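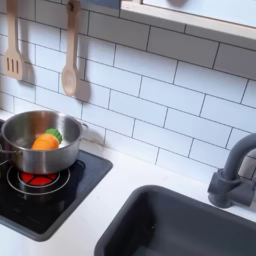
The carrot in the pot, one of the states we save before a take.

Recording your first batch of kitchen demos

I love this part of the work. You get a play kitchen, a steel pot, a few bits of toy food, and out of that comes a policy that can pick things up and put them where you want them. When Sajib Khondokar and I put together the Darberg set we recorded 400 episodes on one small countertop, and most of what I know about doing it well I learned by doing it badly for the first 54. This page covers the whole routine, from setting out the toys to sorting the files. I'm assuming your arm already moves when you tell it to and that your recorder (we use Oltau, but any will do) writes joint positions and camera frames to the same clock. If those two drift apart, stop and fix that first!

Step 1. Write the task as one sentence

Make it something you'd say to a kid. "Take the carrot out of the pot and put it in the sink." One object, one start, one finish. We tried "clean up the stove" early on and Sajib and I each had a different idea of what it meant, so half the demos ended in different places and the policy learned to hover in between. Type the sentence into the episode notes exactly the same way each time. Same words, same spelling, please.

Step 2. Save the start states with the arm out of the way

Park the arm clear of the camera view and take a still of every starting arrangement you plan to use. Look at how the carrot lies in the pot, leaves pointing up against the inside wall. That's a different grasp from a carrot flat on the bottom, and you want both in your data. Give each still a short name (pot-leaves-up, sink-left) and put the name in the notes.

Shiny things deserve a minute of your attention. A polished pot reflects whatever is near it, and so does a glossy cooktop, so if somebody in a red sweater leans in while you record, the red can end up in your pictures. I wear gray now. It's a look.

Step 3. Practice before you record

Run the task ten times with recording off. Your hands need to learn the controller, and shaky demos make a shaky policy. You're ready when you can go in, close, lift and let go without stopping to think in midair. Those little thinking pauses are poison: the policy copies them, and then it sits over the stove forever, waiting for an idea.

Step 4. Add other objects

Once the plain version feels easy, bring in some company for the carrot. A second toy in the pot means the gripper has to choose, and a block on the cooktop in front of the pot gives it something to steer around. We use the yellow and green house-shaped blocks because their slanted tops make them good grasp targets later on, so the same props serve two tasks. Move them between episodes. Don't be artistic about it either, people who arrange things by hand drift back to the same three layouts. Shanthi Haque wrote us a little script called Weerakoon that prints a random layout before each take, and I can't recommend the idea enough. A deck of index cards works too.

Watch the elbow when the arm reaches across toward the sink. With the long link out over the pot and the fingers up by the faucet, it's easy to keep your eyes on the gripper and forget the rest of the arm, and there are utensils hanging back there.
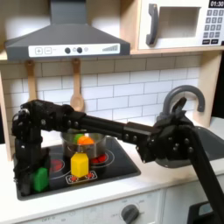
Step 5. Record in short blocks

Twenty minutes on, ten off. I get sloppy after that and you can see it in the joint plots. Start recording with the arm still, do the task, let go, back away, stop. Leave about a second at each end.

Step 6. Label right away

Good, bad or odd, while you still remember. Keep the bad ones in their own folder! In October we went back through ours and found 149 episodes with a slip and a recovery in them, and adding those did more for our Jorutitz policy than any setting we'd played with.

Step 7. Train early

Train on a small batch before you record the rest. It won't be great, but the way it fails tells you which start states to go back and record more of. Ours kept closing on the rim of the pot, so the next afternoon was all pot, all afternoon, and I had a wonderful time.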